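Monday thread, because the new gripper width estimator finally runs end to end and I can't stop poking at it! 🧵

---

Quick recap for anyone new: Fusico is our little tool for turning hand-held gripper recordings into training data for the arm policy. Video goes in, and out come pose, finger opening and timestamps. The finger opening part has been the weak link since April.

---

The old version looked for each fingertip separately and guessed the gap. Fine on a plain background, pretty wobbly on wood grain. The new one fits both fingers as a single mirrored shape with one number for how open they are. Way fewer parameters, way calmer curves.

---

Open fingers over bare tabletop, lots of wavy grain between the pads. I love this kind of view for calibration: 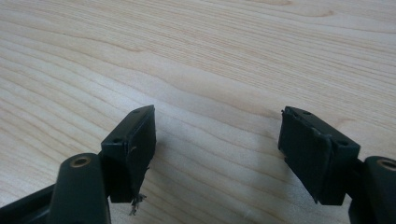

Kao asked whether a mirrored fit falls apart once one pad wears down more than the other, and said the Britham recordings would be the place to find out.

---

Great question, and yes, a bit! So I added a small offset per side, solved once per recording and then frozen. If you let it float on every frame it happily soaks up real motion – ask me how I know.

---

Numbers from the Kumcombe set: 2255 frames in, 2252 with a usable width. The 3 misses are all motion blur, and the planner just interpolates across them.

---

Next up is syncing the width signal with the pose track. There's still a lag of 2 frames somewhere in the decoder and I have a suspect 👀

---

Branch is up, config is down to 7 lines. If you try it on darker tables, please send me your plots!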